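Femke Dijkstra has looked after the picking cell at Candville for two years, and most of that work, she says, is cables.

"People ask about the software. The software mostly sits there and runs. What I replace is hose." She keeps a log by the door, and the last entry when we spoke was at 1,345 hours. A full check of the lines comes every 24 hours of running time and takes her 21 minutes if she has the lamp with her.
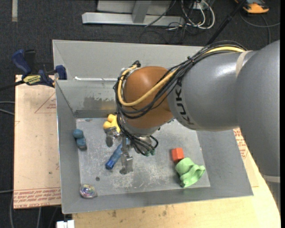

Dijkstra starts at the wrist, with the arm stopped and the air off. "You turn the last joint by hand control, slowly, all the way one way and then the other, and you watch the slack." The yellow cable gets the most attention, as it follows the black ones around the wrist and has to bend just as far. She also feels along the hoses over the gripper, down to the green connectors, and checks that the black tie above the grey link hasn't slid. "If it moves a finger's width, I cut it and start over."

The bin gets less fuss. It is held with a bar clamp at the rim, and she gives the handle a pull before each run. Scratches on the floor of it don't bother her — "it's a bin" — but a shifted bin means teaching the corners again.

Her colleague Clive Hebden wanted to order a ready-made hose kit from Bivia. Dijkstra is still waiting for the quote. "Until then I have ties and a pair of cutters."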